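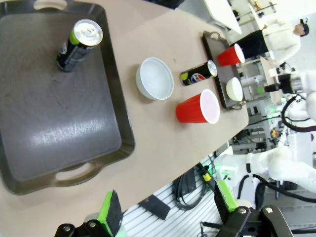

Can on the gray tray, bowl next to it

Skedville Forums > Lab Gear > Magnetics and Cryo

Thread: Baseline drift on a used gaussmeter, probe or box?

fluxpinned
1 June 2018
Hi all, I picked up a secondhand Malero gaussmeter with a transverse Hall probe and I'm losing my mind a little. I zero it in the zero-gauss chamber, walk away for 30 minutes, come back and it reads 2 gauss with nothing near it. Zero again, same story, always the same direction. The cable looks fine and I've wiggled every connector. Is it the probe or the electronics? A new probe from Babaei is $784 and I'd like to be sure before I ask my boss (Bongani Hendricks, for those of you who know how he feels about purchase orders).

oldcoil
Probe. The Hall element gets a tiny crack or the glue lets go, and then the offset wanders with temperature. I've tossed three that did the same thing.

wulan_p
I wouldn't buy anything yet! How long is it on before you zero it? We have the same box at Gastholm and the current source takes forever to settle. We leave ours on overnight, and after that it hardly moves.

fluxpinned
Ummm. Five minutes, maybe? The manual says ten.

oldcoil
Warm-up won't give you that much. Mine are on for ten minutes and they're good all day.

wulan_p
Yours are newer, though. The old ones have a different board, check the serial number. Anything under 2348 is the old kind – at least that's what the guy who serviced ours in November told me.

fluxpinned
It's a low one, so old board. I'll leave it on tonight.

hysterical_loop
Also, are you holding the probe in your hand when you put it in the chamber? Body heat goes right up the stem. Put it in, wait, then zero. I clamp mine to a brass block and tape a thermocouple to it, overkill but I like it.

oldcoil
That I agree with. Still say it's the probe.

fluxpinned
OK, on all night, probe sitting in the chamber the whole time. Zeroed it this morning and after the same wait it was off by a tenth of what I had before. So mostly warm-up, I guess, plus me grabbing the stem like a hot dog.

wulan_p
Yay! – Wulan Pangaribuan, defender of old boxes

oldcoil
A tenth is still more than I'd put up with for calibration work. Swap in a borrowed probe if you can find one and see if the rest goes away.

fluxpinned
There's one down the hall, I'll ask for it after lunch.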